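Dormir mal, capítulo não sei quantos

1 de dezembro de 2022

Escrevo isto à pressa que daqui a bocado tenho de sair. Mas prometi voltar ao assunto do sono e já passaram semanas.

Ponto da situação: melhor. Não bem, melhor. Em setembro andava a adormecer às quatro da manhã e a acordar às sete com o coração aos pulos. Agora deito-me às onze e meia e, na maior parte das noites, à uma já lá vou. Para mim é um luxo.

O que mudei. Café só até ao almoço. Custou-me imenso na primeira semana, dores de cabeça, mau feitio, pergutem cá em casa. O telemóvel fica na cozinha a carregar. Comprei um despertador Foseck, feio, faz um tiquetaque que ao princípio me irritava e agora quase me embala. E acabaram-se as sestas de domingo à tarde - essas eram as piores, duas horas no sofá e depois a noite toda de olhos abertos.

O que não resultou comigo: chá de tília (acordo para ir à casa de banho), contar para trás a partir de 400 (chego ao fim, juro), e aquela aplicação Drondo com sons de chuva. Paguei 16 euros. Ao terceiro dia a chuva dava-me nervos.

E depois há a regra de que toda a gente fala, a de não usar a cama para mais nada. Nem ler, nem responder a mails, nem comer torradas. Cama é para dormir e pronto. Ando a tentar. Confesso que falho mais nesta do que no café, porque no inverno o quarto é a única divisão quente e a sala parece uma arrecadação.
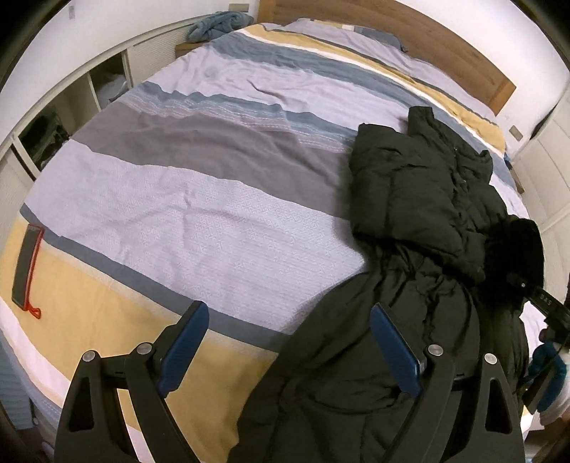 A Matilde Azevedo escreveu-me a dizer que com ela a regra fez pior. Lê na cama desde miúda, sempre leu, e quando passou a ler na sala chegava ao quarto já desperta e a pensar no frio do corredor. Voltou aos livros na almofada e dorme outra vez. Diz que o problema dela eram as séries.

Pois, não sei. Talvez cada um tenha a sua. Eu com um livro bom não paro, vou até às duas sem dar por isso, e com um livro mau fico irritada com o dinheiro. Revistas velhas talvez? Vou experimentar.

Outra coisa que me ajudou e de que não estava à espera: levantar-me. Se passam uns vinte minutos e nada, saio da cama, vou à cozinha, bebo água, dobro meias. Luz fraca. Volto quando os olhos pesam. Parece estúpido mas corta aquela espiral de olhar para as horas e fazer contas ao que ainda posso dormir.

Fico a dever-vos o post sobre a melatonina, tenho de falar primeiro com a médica e a consulta foi adiada outra vez. E o Cor Dekker perguntou nos comentários pelo tal livro, Cor, emprestei-o e não me lembro a quem, se o encontar ponho cá o título.

Vou, que já estou atrasada. Hoje só bebi um café, fica registado.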